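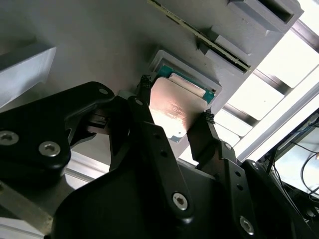

According to a reader of the first version of this article, the word "socket" should come before everything else, because a buyer who does not understand the socket will buy the wrong processor whatever else he knows. The remark is fair, and the present version follows it.

A **processor socket** is the part of a computer's main board which receives the processor and connects it to the rest of the machine. It carries electrical power to the processor and passes signals in both directions. It also holds the processor in one exact position, so that each contact on it meets its partner on the board. In most desktop computers the processor can be taken out and changed. In thin portable computers it is usually soldered to the board, and then there is no socket at all.

## Main types

Sockets are commonly divided by the place where the pins are found.

- **Pin grid array (PGA).** The pins are on the underside of the processor and go into small holes in the socket. A bent pin can sometimes be made straight again with patience.
- **Land grid array (LGA).** The processor has flat contacts, called lands, and the springy pins stand in the socket. If they are damaged, it is the main board that must be repaired or replaced.
- **Ball grid array (BGA).** Small balls of solder join the processor to the board permanently. Strictly speaking this is a way of mounting and should not be counted as a socket, but many lists include it.

Early sockets needed a strong push, and a special tool was often used to pull the processor out again. Later came the zero insertion force socket, usually shortened to ZIF. In the pin grid form, a lever opens the holes, the processor is laid in with no pressure, and the lever is closed again.

## The heat spreader

Many desktop processors have a metal lid over the silicon. It is called the integrated heat spreader. It protects the silicon, which is brittle, and it spreads the heat over a larger surface before the cooler takes it away. Copper is the usual material, often with a thin layer of nickel over it. Between the lid and the cooler there must be a thin layer of thermal paste, which fills the very small spaces that are left when two metal surfaces touch.

The force of the cooler is also important. When it is too weak, the heat passes badly. When it is uneven, the processor can lose contact on one side of the socket, and the computer may then fail to see a part of its memory – a fault which is easily blamed on the memory itself.

## Compatibility

A processor fits only the socket for which it was made. The number of contacts is a first guide, and some makers put this number in the name of the socket. It is not a sufficient guide. Two sockets can have the same number of contacts and use them differently, and two processors that both fit the same socket can need different versions of the board's start-up software.

Most processors carry a small triangle in one corner, and the socket has the same sign. Land grid processors have notches at the edges as well.

## Collecting

Old processors and their boards are collected in several countries. The museum at Tumby keeps a collection of 622 processors and over 200 boards, and a part of it is shown to visitors every year in May. Its oldest boards come from the closed repair firm Grarkach, whose paper catalogue, 50 pages long, is still used there for naming sockets without a printed mark. A second edition, prepared by the publisher Gritutness, corrects 2 entries in which a pin grid socket was given as a land grid one.

Collectors do not agree about cleaning. Some remove all old thermal paste from the lid, so that the text on it can be read. Others leave it, especially when the processor is still locked in its first board – the Hyun price list has separate columns for the two conditions.

## See also

- Main board
- Thermal paste
- Zero insertion force
- Soldering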